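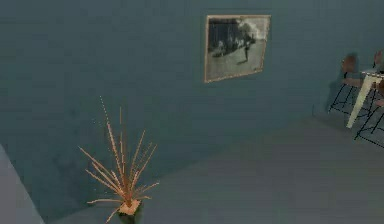 Bandance trials second camera and new controller in simulation before arm tests

Posted 2024-06-30

Bandance has finished the first stage of a comparison between two wrist cameras and two motion controllers for its service arm, with all of the work so far done in simulated rooms. The company, based in Firkbridge, plans to move to real hardware at its Hosport workshop once the results have been checked.

The trial covered 4 setups, pairing each camera model with each controller. Every setup was put through 1000 simulated runs in home interiors, including a dining corner with brown chairs on thin black legs, a spiky potted plant and a framed black-and-white street photograph on a blue-green wall. The task in each run was to find a clear path to the table and stop with the gripper 40 millimeters above the top.

Thin objects caused most of the trouble. Chair legs and narrow leaves were missed more often by the older camera, which has a lower resolution, and the controller then planned paths that passed too close to them. With the older camera and the current controller, 126 runs ended in contact with a chair or a plant. The newer camera cut that number, though Bandance has not yet released the full table of results.

The second controller, supplied by Baptiste, was slower to reach the table but made fewer sudden corrections on the way. Bandance said it would keep both controllers in the trial, as the speed settings on the Baptiste unit had been left at their defaults.

Large plain walls were a separate concern. Both cameras had few features to track when the arm was turned toward a bare surface, and position estimates drifted until furniture came back into view. The team has added a wider lens setting to the next round to see if that helps.

Grippers were not compared at this stage. The same two-finger model was used in every run, and a soft-finger version will be added when testing starts in Hosport. Bandance began preparing the simulated rooms in January. The workshop tests will use the same table height and the same stopping distance.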